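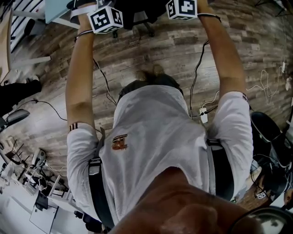
The Silent Letter Corner

After last month's item on the B in "doubt," Serpil Gündoğdu wrote in from the Kolthorpe evening class to ask why her students should have to write a letter that no one has the decency to say out loud. Fair question, Serpil. The B was put there by scholars who wanted everyone to notice that the word had a Latin ancestor, dubitum. English speakers had been getting along fine with "doute." They got a B anyway, and so did "debt."

Her class has since moved on to K. The K in "knee" and "knife" used to be pronounced, so at least it came by its place fairly. Try saying "knight" with the K switched on and you'll sound like someone clearing a fishbone.

For teachers, 2 patterns cover a lot of ground:

KN at the start of a word: the K is silent (know, knock, knit).
MB at the end of a word: the B is silent (thumb, climb, lamb).

Students will then ask about "climber," and yes, the B stays silent there too. They will also ask about "number." Change the subject.

The new Muvora word list has 800 entries, sorted by the letter you aren't supposed to say. Level 3 has "mnemonic," a word meant to help you remember things and spelled so that you can't. Copies are at the front desk, next to the Benítez reader. Please bring back the laminated one.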